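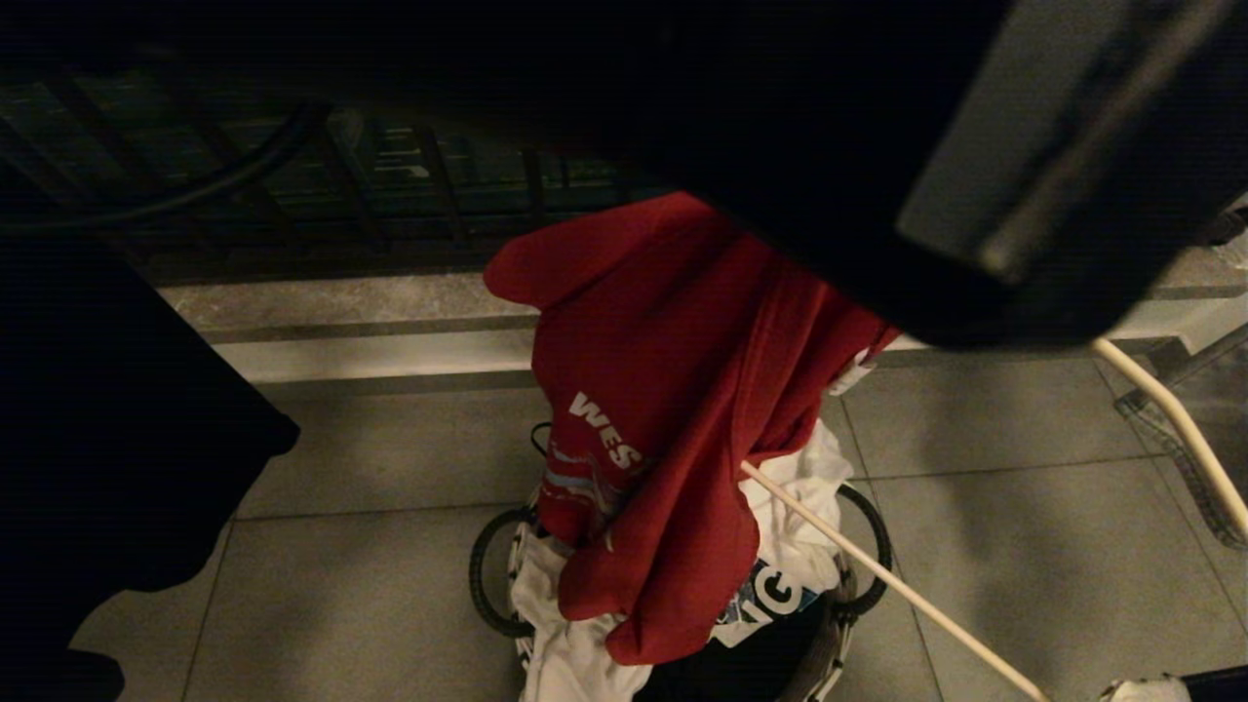
Basket 2, as found, before sorting. Red sweatshirt (WES print) on top, white printed garment under it.

**November, 9:40**

Second round of the mixed-load sort for the Plillard trial. Basket 2 is the round one with the black rim. Floor is the gray tile in the utility room, so any drip marks will show up better than they did on the mat last time.

Starting notes, before anything was lifted out:

- Red sweatshirt bunched over the top, folds hanging over the front. Color is deep red, slightly faded. Light blue and white stripes under the lettering.
- White garment fills much of the basket and spills out on the left. Large white letters, IC visible, on a dark blue and black patch.
- Small white edge showing at the upper right of the red. Not identified until unloading, see below.
- Pale rod lying over the right side of the rim. Take it off before weighing.

**Weights**

Bench scale, zeroed with the empty tray. Total load out of the basket, dry: 1,879 g. Red sweatshirt alone: 458 g. That is lighter than I would have guessed for a fleece-backed garment. Checked it again after moving the tray to the center of the pan and got the same reading.

Did not weigh the basket. Ye-seo has the tare from the first round in her book and it is the same basket.

**Sort**

The white edge turned out to belong to a T-shirt pushed up inside the sweatshirt, one sleeve through the other. Separated them. It goes in the white pile. Under the white printed garment there were socks and one pillowcase, all light.

Piles:

1. Whites, no print: T-shirt, socks, pillowcase.
2. Whites with print: the IC garment only.
3. Reds: the sweatshirt only.

I kept the printed white out of pile 1. The patch is dark and takes up a lot of the area. If the ink moves, it will move onto whatever is folded against it.

**Rub test, 10:15**

White cotton square, damp, ten strokes with light pressure, then a fresh square dry.

- Red body fabric, outside: damp square faint pink. Dry square clean.
- Red body fabric, inside seam at the hem: damp square clearly pink. Dry square faint.
- WES lettering: no transfer on either square. Surface slightly tacky under the damp cotton, no lifting.
- Stripes: no transfer.
- IC patch, dark area: damp square has a gray trace at one corner. Could be lint. Repeated beside the first spot and got nothing. Recorded as "trace, not confirmed."

The seam result matters more than the outside one. The outer face has lost some dye already and the seam allowance has not, so a test on the front only would have passed this garment for a mixed wash. The instruction sheet from Jastov says "test in a hidden area" and gives no location. I suggest we write in "inside hem seam" and stop leaving it open.

**Wash, 10:50**

Pile 3 on its own, inside out, cold, short cycle, 27 minutes by the display. Added one cotton square pinned to the inside hem as a pickup check. Half dose of the Um liquid.

Pile 1 and pile 2 held back until the machine is free. Pile 2 goes in a mesh bag with its own square.

**After, 11:30**

Square from pile 3 came out pale pink, even all over, a shade lighter than the damp rub square from the seam. Sweatshirt reshaped flat on the rack, sleeves straight. Lettering intact, no cracking at the fold lines that I can find by eye. Will look again when dry.

Wet weight not taken. The tray was still in use for the pile 1 socks. Should have done it straight out of the drum, and now it has been dripping for a while, so the number would be no use. Do it on the next round.

**Open items**

- Ye-seo Won to compare today's squares with the Illimcombe set under the same lamp. Mine are in the envelope marked B2, in order, dry squares on the left.
- Second wash for the sweatshirt, same settings, new square. If the pickup is still pink, it stays in reds for the whole trial.
- Rerun the dark patch on the IC garment after its wash, both spots.
- Turn garments out individually before recording the count on the intake sheet. The T-shirt inside the sweatshirt would have been missed by anyone filling in the sheet from the top of the basket.
- More cotton squares. Four left in the box.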